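Search posts
Search

Raquel Cardoso
27/03/2021

Right, it's Saturday, it's raining, and I'm finally doing the big sort-out I've been threatening since we moved in. A thread, for anyone who loves a tidy as much as I do! (1/11)

Rule one, and my only real rule: everything comes out first. No putting back as you go. It looks dreadful for an hour and then you can see what you own. (2/11)

Shoes are first. I used to keep them in a heap by the door and kick the heap whenever it spread. Now it's one row, toes to the wall, outdoor pairs on the left and slip-ons on the right so I can get into them with my hands full of washing. So simple, so good. (3/11)

Slides and sliders get a wipe with warm soapy water before they go in the row. Do the inside of the strap as well! Old toothbrush, little circles, leave them somewhere airy overnight. Not on the radiator — I curled a pair that way last May and I still miss them. (4/11)

Now the bit I was looking forward to. LIDS. I love lids. I love a pot with its own lid on it. What I had was a drawer of lids that fitted nothing and a shelf of pots with no hats on. (5/11)

My method is to lay all the pots out open, then try every lid on every pot until something clicks. Takes ages, very soothing, put the radio on. Anything still single at the end goes in a bag for a month in case its other half turns up behind the cooker. (6/11)

A few of you asked what I store the matched ones in. It's the shallow Viludel crate, the one that slides under the bench. I had a Purnelach one before and it was fine, just a bit too tall for the gap. Measure your gap! (7/11)

Plastic lids with ridges hold on to crumbs like you wouldn't believe. Soak them flat in the sink, then go along the ridges with the same sort of toothbrush (a different toothbrush from the shoe one, please). Dry them standing on edge. (8/11)

Also found 23 clothes pegs, a birthday candle and the instructions for a lamp we gave to my sister. Pegs are back on the line, candle is in the cake tin, lamp instructions are in the post to her with a rude note. (9/11)

Shoes, and then lids. That teal makes me so happy. (10/11)
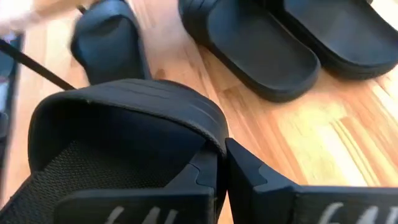
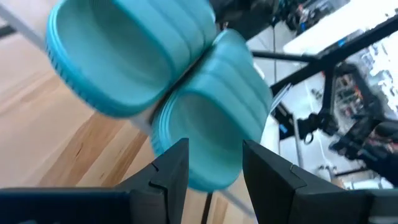 A black slide on the wooden floor side of things, then two teal lids, edge to edge.

Next weekend is the cupboard under the stairs, which I'm far too excited about. Tell me what you're sorting — I want to hear about every drawer! (11/11)

Contact | © Raquel Cardoso | Back to top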